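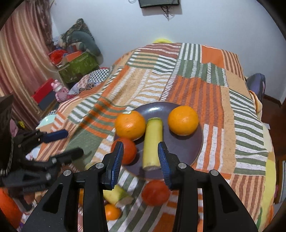

Right, Saturday plan: fruit picnic upstairs, on the bed, because it's chucking it down in Fellham and I refuse to eat at a desk in August. 1/6

The shopping got slightly out of hand. Oranges, mandarins, tomatoes (yes, fruit, don't start), banana, a wedge of something melony. 600 ml of squash to wash it down and I think that's lunch sorted!

Plate or no plate? I started with the dark purple one from Cloletti, which I love to bits, but it holds two oranges, a tomato and a chunk of banana and then everything else ends up rolling about on the bedding. 3/6
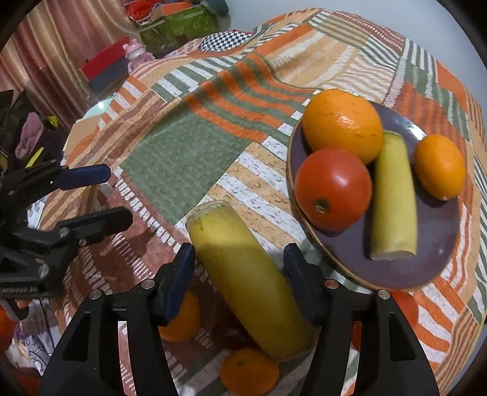
Quilt question next, as people always ask. It's the patchwork one I got second-hand from Skolto, and it goes with fruit so well it's a bit silly. The tangerine nearly matches the burnt orange blocks, and that big sage green one in the middle with the knitted look is my favourite bit of the whole thing. 4/6

Banana tip: cut it into thick chunks, peel the lot, eat those first. Brown flecks are fine, they taste sweeter to me. 5/6

Melon juice and quilts, though. Cold water straight away, then a cool wash. Going to go and put the kettle on. 6/6

Replies

Oluf Hauksdóttir: Tomatoes at a fruit picnic, I'm reporting you

geum_and_gravel: where was the quilt from again? Need one for the spare room

Recent posts
Rainy day lunches under a fiver
My Skolto haul, part two
Geum still flowering, send help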